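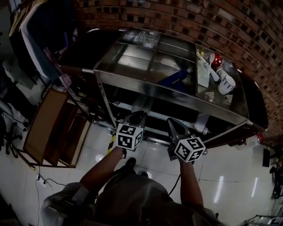
奥克代尔(Okdale)拼布工作室Levero九月开设手缝六边形课程

2026年8月4日,奥克代尔讯

位于奥克代尔老印刷街的拼布工作室Levero宣布,从九月开始开设一门新的手缝课程,专门教“英式纸衬拼布”,也就是先把布包在小纸片上,再用手针一片一片缝合的做法。课程的共同作品是一床名叫Sakance的被面,图样由工作室的教师伊利亚·邦达尔丘克(Illia Bondarchuk)设计,全部完成时需要1,302片六边形。

报名从本周开始,每班最多收9人。工作室分上午班和晚上班,两个班的内容完全一样,学员如果有一次不能来,可以到另一个班补课,只要提前一天打电话说明。

Levero以前的课程以缝纫机为主。去年冬天,工作室办过几次手缝的晚间聚会,当时没有固定的题目,每个人带自己没有做完的东西来。邦达尔丘克说,在这些聚会上,问得最多的问题都和六边形有关:纸片用多厚的纸,布边留多宽,缝的时候针脚为什么会从正面露出来。“同样的问题我回答了整个冬天,后来我就把答案写在一张纸上,贴在门旁边。那张纸越写越长,最后变成了这门课的讲义。”

课程分几个阶段。第一次课不缝合,只练习包纸片。学员要学会把布料剪成比纸片稍大的形状,把布边折过来,用疏缝线固定在纸片的背面。邦达尔丘克要求在折角的地方缝一小针,针只穿过布,不穿过纸,这样以后取纸片的时候不需要拆线,纸片也可以再用几次。也有人喜欢用布用胶水代替疏缝,速度比较快,课上会演示这种方法,但是第一块花必须用线来做。他的理由是,用线的时候手会慢慢知道布的方向,斜纹的那一边容易拉长,胶水会把这个问题盖住,到拼接的时候才发现边长对不上。

第二次课开始缝合。先把两片六边形正面相对,角对角,从一个角缝到另一个角,只挑起布边上很少的几根纱。缝完以后打开,看正面有没有线露出来。如果线露出来了,多半是针脚挑得太深,或者线的颜色不合适。工作室建议用中灰色的细棉线,它和大部分深浅不同的布都能配合。讲义中特别写明,不要用太长的线,从手指到手肘的长度就够了,太长的线在反复穿过布边以后会起毛,也容易打结。

之后的课进入“花”的部分。Sakance的基本单位是一朵花,中间一片,外面围一圈六片。每一朵花由学员自己配色,但是花心必须从工作室准备的一种芥末黄布料上剪下来。花与花之间用本白色的六边形隔开,像园子里的小路。这样的排列在拼布爱好者中间很有名,通常叫作“祖母的花园”。邦达尔丘克的图样在这个基础上做了一点改变:被面左下方的花比较密,中间没有小路,越往右上方小路越宽,最后只剩下本白色的六边形和零散的几朵花。

“Sakance”这个名字是怎么来的,邦达尔丘克没有很长的解释。他说这是他小时候家里人给一块旧桌布起的叫法,没有什么意思,他也不知道正确的写法。那块桌布早就不在了,他只记得上面的花也是一边多,一边少。

在布料方面,Levero和本地的染布小店Wan合作。Wan为课程染了一组棉布,有锈红、旧粉、橄榄绿、蓝灰和上面说的芥末黄。这些布在出售以前已经过一次热水洗,但是店主仍然建议学员回家以后把深色的布再单独洗一次,特别是锈红色。洗的时候水里放一块白色的旧棉布,如果这块布变了颜色,就要再洗。学员也可以用自己家里的布,条件是平纹纯棉,厚度和一般的衬衫布差不多。有弹力的布、牛仔布和很薄的丝绸不适合这个作品。旧衬衫是很受欢迎的材料,去年冬天的聚会上,有人用一件格子衬衫的两只袖子就剪出了好几朵花需要的布。

课程的费用是900元,包括讲义、一套纸片、疏缝线和花心用的布,其他布料需要另外购买或者自己带来。工作室还准备了可以借用的工具:小剪刀、旋转切刀、切割垫和熨斗。针和顶针请学员自己带,因为每个人手指的大小不一样,习惯也不一样。不知道买什么针的人可以在第一次课上试用几种,再决定。

报名的时候需要付一部分定金,开课前一周以上取消的可以全部退回。开课前一周以内取消的,定金不退,但是可以转给朋友,或者留到下一期使用。

关于基础,工作室说没有要求。会穿针、会打结就可以参加。已经做过拼布的人也可以报名,他们可以选择比较难的配色方法,例如“对花剪”,就是在印花布上找同一个图案,反复剪出一样的六片,拼起来以后像万花筒一样。这种剪法很费布,剪过的布上会留下许多洞,邦达尔丘克提醒大家,不要拿舍不得的布来试。

共同作品的规则也已经公布。每位学员在课程中至少给Sakance交2朵花,其余的花归自己。交上来的花要保留外圈的纸片,只取出花心的那一片,这样在和别人的花拼接的时候,边还是直的。花的背面要用铅笔写上名字的第一个字,铅笔要轻,不能透到正面。缝得不整齐的花也会用上。工作室不会替学员拆了重缝,只有布边留得太窄、以后有可能散开的,才会请本人修补。

拼接工作安排在课程的后半段。那时候大家坐在同一张长桌的两边,从被面的左下角开始,一行一行向外缝。邦达尔丘克说,这是他自己最期待也最担心的部分。六边形的每一条边都和邻居有关系,有一片稍微大一点,它旁边的几片都要让一让。到了被面很大的时候,布会从桌子上滑下去,它的重量会拉着正在缝的地方,所以需要有人在旁边托着。他做上一床手缝被面的时候是一个人在家里做的,缝大的部分时只好把布放在熨衣板和两把椅子上。

被面完成以后,还要加上铺棉和底布,然后压线。工作室还没有决定用手压线还是用机器压线。几位参加过冬天聚会的常客希望全部用手来做,他们认为手缝的被面配手压的线比较合适。邦达尔丘克的意见是先看被面做出来的样子。他倾向于沿着每一朵花的外圈压一道线,本白色的部分则压成平行的斜线,针脚不需要很密。铺棉选用薄的棉质铺棉,这种材料洗过以后会稍微缩一点,让表面出现细小的皱纹,看起来比较旧,也比较柔软。

做好的Sakance会先挂在Levero的橱窗里。以后放在什么地方,由参加的人一起商量。有人提议送给奥克代尔图书馆的儿童阅览室,也有人希望每年轮流由一位学员带回家用一段时间。工作室表示两种想法都可以考虑,但是如果要让儿童使用,就必须在压线的时候多加几道线,使它能够承受经常的清洗。

除了新课程以外,Levero原来的课程在九月也照常进行。机缝基础班仍然教直线拼接和简单的桌旗,适合第一次使用缝纫机的人。“每月一块”小组会继续做风车图案的变化,这一次的题目是双层风车,学员需要自己带缝纫机,机器的电源线请用布条绑好,去年有人在桌子下面被线绊过。开放工作时间也不变,已经报过名的学员可以来用大桌子铺布,只是要先在门口的本子上写名字,同一时间来的人太多,桌子就不够用。

工作室同时请大家注意几件小事。后院的门在装修,暂时不能进出,请走临街的正门。街对面的停车位有时间限制,上午班的学员最好停在旧邮局后面,走过来只有几分钟。茶和热水免费提供,杯子请自己带。咖啡和浅色的布不要放在同一张桌子上,这一条写在讲义的第一页。

对于不能来上课但是想参加Sakance的人,工作室也留了办法。他们可以在Levero的柜台领取一包纸片和一小块芥末黄的布,在家里做好花以后送回来。领取的时候只需要留下姓名和电话。尺寸必须和课程用的一样,所以请不要用自己打印的纸片代替,家用打印机有时候会把图样自动缩小一点,眼睛看不出来,缝到一起的时候就会有差别。送回的花如果尺寸不对,工作室会退还,并附上一张新的纸片。

邦达尔丘克在奥克代尔教拼布已经有几年了。他最早学的是裁缝,做过一段时间的男装,后来在修改一件旧大衣的时候,把剩下的里布拼成了一个靠垫,从那以后做衣服的时间就越来越少。他自己承认缝得不快。“我看电视的时候缝,等水开的时候也缝。一天做一朵花,有的时候半朵。学生问我什么时候能做完一床被子,我一般会说,先把今天的那一片包好。”

报名可以在Levero的柜台办理,也可以在营业时间打电话。晚上班的名额据说比较紧张,如果满员,工作室会登记候补名单,有人取消时按照先后顺序通知。课程表和材料清单已经贴在店门上,柜台也可以领取印好的一份。材料清单上有一处错误,“疏缝线”后面写的是“自备”,正确的应该是“已包括在费用内”,新的清单正在重新印刷。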